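August, Wednesday
By Signe Sundqvist

Ticket 1816: shelf board on the big table rocks, baskets creep toward the end

Status: closed (reopened once, see further down)

OK, so I'm the one who opened this and I'm also the one who ended up fixing it, so the log is going to be a bit of me talking to myself. Sorry to whoever inherits it!

What I reported first: the long pale shelf board that sits over the worktable has a wobble. Put a stack of baskets down with any enthusiasm and the whole board gives a little tick, like a café table with one short foot. The baskets then shuffle along it through the day. I'd leave the green stack a hand's width from the black post in the morning and by four it would be leaning right up on it.

9:10. Pushed down on the board at the left end. Solid. Pushed down in the middle, solid. Pushed down near the tall post and there it was, tick tick. So my first guess was the post, and I went around it with the Titow hex keys (the good set, please put them back in the drawer). Everything was already tight. I got maybe an eighth of a turn out of one screw and felt very pleased with myself until I pushed on the board again. Tick.

9:40. Took all the baskets off and tried again with the board bare. Still ticks, but softer. Put only the red ones back, which is the heaviest stack, and it got louder. Put only the green ones back and I could barely hear it. So weight matters, and weight at the left matters more than weight at the right, even though the noise comes from the right. That had me scratching my head for a good while.

10:15. Coffee.

10:30. Slid a sheet of paper under each foot. Left foot, wouldn't go. Post, wouldn't go. The leg a little left of center, the paper went straight under and out the other side. So that leg is hanging in the air by a hair and the board is bridging from one end to the other, and when you load it the board bends, the leg touches down, and you hear it over at the post where the bracket takes up the slack. I'd never have looked there if the paper hadn't been lying next to me. 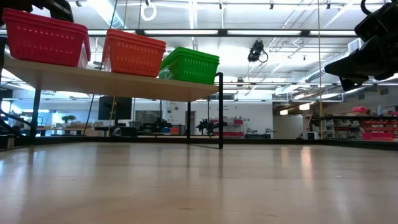
I'd bought a bag of Darodell stick-on felt pads back when we did the chairs, so I peeled one off and stuck it under the short leg. Too thick! Now the middle leg was holding everything up and the left end rocked, so I'd managed to move the problem about two feet. Peeled it off, scraped the glue off with a fingernail, swore a little.

11:20. Cut a square out of the cover of an old Brunstead catalog (item 853, a laundry rack, if anyone is missing that page) and folded it once. Perfect. No tick with the red stack on, no tick with all three on, no tick when I leaned on it with both hands. Closed the ticket and went to lunch.

2:05. Reopened. The tick was gone but the green stack had still moved! Only a little, but I'd put a pencil mark on the board so I know I'm not making it up. Checked with the small spirit level and the board runs very slightly downhill toward the post. The baskets are smooth plastic on smooth wood, so any bump on the table sends them on their way.

2:30. Two choices, lift the right end or make the top less slippery. I didn't want to mess with the post again after all that, so I cut three squares of the rubbery Peñalver drawer liner, one for each stack. Red went back on the left, the orangey-red ones in the middle, green on the right. They stay put now. I thumped the table a few times to be sure and got a look from across the room.

4:45. Pencil mark and green stack still lined up. Closing again.

Notes for next time:

The folded catalog square is a stopgap. It'll squash flat sooner or later, so if the ticking comes back, start with the paper test under the middle leg and leave the screws alone.

When you nest the baskets, don't jam them. Two of the orangey ones took me longer to pull apart than the whole paper test did. Drop them in and let them sit.

The leftover drawer liner is rolled up with the felt pads. If you use the last of it, add it to ticket 2000, which is the shopping one.

Signe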